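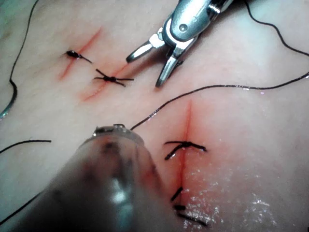 只靠装在器械腕部的一台小相机，能不能在缝合过程中持续找到缝线的可抓取段？

在大部分情况下可以，前提是把线的中心线和切口分开估计，并且在器械遮挡线体时保留上一时刻的结果。遮挡时间过长或者两段线贴在一起时，该方法会给出错误的连接，需要停下来重新观察。

### 3 缝线状态估计

**图 2** 腕部视角下的缝合练习垫。垫面上有三道切口和六处黑色缝线，持针器钳口张开，一段较长的黑线横过中部；左下为虚焦的近处器械。

#### 3.1 问题设定

本节讨论 Zuma 系统中的感知部分。Zuma 负责在仿皮肤练习垫上完成持线、换手和拉线动作，运动规划部分见第 4 节。感知部分的输入是腕部相机的单路彩色图像和关节编码器读数，输出是一组带方向的三维折线，每条折线对应一段可见的缝线，并附带一个可抓取评分。

外置双目相机在这类任务中使用得更多，深度精度也更好，但两件器械同时靠近切口时，外置视角经常被器械臂挡住。腕部相机离工作面近，线体在图像中有足够的宽度，代价是视野小、近处器械严重虚焦，而且相机随器械运动，背景一直在变。图 2 中左下方的器械杆占去了相当大的面积，竖向切口左侧的一部分垫面因此不可见。我们没有通过改变相机安装位置来回避这一点，原因是安装位置受器械外径和穿刺口尺寸限制，可调的余量很小。

需要区分的对象有四类：已经打好的结和缝在切口上的短线段、仍然松散的线、缝针、器械金属部分。前两类颜色相同，都是黑色细线，仅凭颜色分割无法分开。以图 2 为例，左上方两道近乎平行的斜切口上各有一个线结，其中靠下的一个线尾散成 X 形；右侧竖向切口上除最上方的线结外，还有三段短线压在切口上。这些线尾和横过中部的长线在局部外观上没有差别，误选其中一段去抓取，可能会拉松已有的缝合。

#### 3.2 中心线提取

图像先经过一个轻量的编码-解码网络，得到线体、切口、缝针和器械四个通道的概率图。网络结构沿用常见的 U 形设计，没有特别改动，只是在跳跃连接处加入了器械掩膜的投影。该掩膜由运动学正解得到，投影误差主要来自钢丝传动的回差，因此使用前向外膨胀了一圈。

线体概率图经阈值化和细化后得到骨架。骨架在高光处会断开。黑色缝线表面本身带有细小亮点，练习垫右下部的湿润区域还有密集的镜面反光，两种亮点在单帧中很难分辨。我们的处理方式是不在图像层面修补断口，把所有骨架段作为候选交给后面的连接步骤。早期版本曾使用形态学闭运算填补断口，结果是相邻的短线段也被连在一起，竖向切口上的平行短缝尤其明显，后来放弃了这一做法。

每段骨架用三次样条拟合，端点处保留切线方向。曲率超过阈值的位置被切开，作为两段处理。这样做会把线结拆成许多短段，对已打结的部分没有影响，因为这些短段在 3.3 节中会被统一归并。

#### 3.3 连接与归并

连接步骤称为 Onar。Onar 以骨架段端点为节点建图，边的代价由三项组成：端点间距离、切线方向夹角，以及连线经过区域的类别。经过器械掩膜的连线只计较小的代价，表示线可能从器械后方通过；经过裸露垫面而没有线体响应的连线代价较高；跨越切口的连线单独设置权重，跨切口本身并不说明两段属于同一根线。

求解时从缝针尾部开始。若缝针不在视野中，则从夹持器械的尖端开始。图 2 中弯针位于左边缘附近，只有一部分可见，针上方连着一条沿左侧下垂的弧形细线；中部的长线则从近处器械尖端旁边起，向右上方延伸出视野。两个起点在这一时刻都存在，但仅凭单帧不能确定两段线是否相连。Onar 不强行给出结论，而是保留两条独立的折线，各自带有一个开放端。后续帧中若出现连接证据再合并。

线结的归并依据是局部密度。在切口中心线两侧的窄带内，若短段数量和交叉数同时超过阈值，则将其标为固定结构，从候选抓取段中去掉。线尾较长时，尾端会伸出窄带，我们沿尾端反向追踪到窄带内的根部，再把整条尾端一并标记。这一步对竖向切口最上方那种左右都有长尾的线结是必要的，否则两侧线尾会被当成一条横过切口的松线。

#### 3.4 深度与时间传播

单目图像没有直接的深度。我们利用练习垫近似为平面这一条件，先用切口和垫面纹理估计平面参数，再把贴在垫面上的线投到该平面。离开垫面的线段通过相邻帧之间的视差恢复，相机位姿取自关节编码器，并以垫面特征点做小幅校正。当相机静止时视差不可用，此时沿用上一次的高度估计，同时让其不确定度随时间增大。不确定度超过抓取所允许的范围后，Zuma 会安排一次小幅侧移，重新获得视差。

时间传播采用逐点匹配。上一帧的折线按相机运动投影到当前帧，与新得到的折线按弧长对齐。被器械遮住的部分保留投影结果，并标为“推定”。推定点参与连接，不参与抓取评分，这样持针器不会朝看不见的线段闭合。

抓取评分考虑线段两侧的净空、与切口的距离、与钳口当前朝向的夹角以及深度不确定度。净空按钳口张开后的实际外形计算，两侧钳片形状不完全对称时，左右净空分别检查。

#### 3.5 数据与标注

图像在 Nakamura 实验台上采集，练习垫为 Palard 型仿皮肤垫。数据集共 1,791 帧，由 2 名标注者独立描出线体中心线和切口位置，意见不一致处由双方共同复查后定稿。被遮挡的线不标，虚焦器械边缘处的线只标到能够辨认的位置。测试用的 19 段序列与训练数据来自不同的练习垫，避免网络记住某一块垫子上的切口走向。最终版本的标注于 2019年4月27日冻结，之后的实验均使用该版本。

训练时对图像做亮度扰动和随机高光叠加。高光叠加采用从垫面反光区域截取的斑块，没有使用合成的圆形亮斑，后者与实际反光的形状差别较大，加入后断口数量没有减少。

#### 3.6 结果与失效情形

在测试序列上，松散线段的中心线误差中位数大约为 3 个像素，误差主要集中在近处器械的虚焦边缘。去掉运动学掩膜后，该区域的误报明显增多，器械上的深色污迹会被识别为短线。去掉线结归并步骤后，中心线误差几乎不变，但选中线尾作为抓取目标的次数上升，说明中心线误差这一项指标不足以反映任务表现。因此在第 5 节的对比中，我们同时报告抓取目标是否正确。

失效情形主要有几种。较常见的一种是两段松线近距离并行，细化后合成一条骨架，分叉处的位置不稳定，前后帧之间来回跳动。另一种发生在线体沿切口方向平放时，深红色切口与黑线在低照度下对比不足，线体通道的响应会中断。还有一种与缝针有关：针只露出一小段弧时，表面高光使其外观接近反光的垫面，起点因此丢失，Onar 转而从器械尖端开始求解，得到的线段虽然位置正确，方向却可能相反。

方向错误对抓取本身影响不大，但会影响拉线动作，因为拉线需要知道哪一端连着针。目前的处理是在方向置信度较低时禁止拉线，只允许抓取和提起，提起后重新估计。该策略会增加动作时间，在线尾较短时还会出现反复提放的情况。增加一个针尾检测器可能会改善这一点，本文没有做这项实验。

练习垫的平面假设也限制了方法的适用范围。垫面被器械压陷后，贴面线段的深度会出现系统偏差，其方向与下压方向一致。我们在评分中加大了器械接触点附近的不确定度，没有对形变建模。对于曲面或软组织，需要用局部曲面替换 3.4 节中的平面，连接步骤则不必改动。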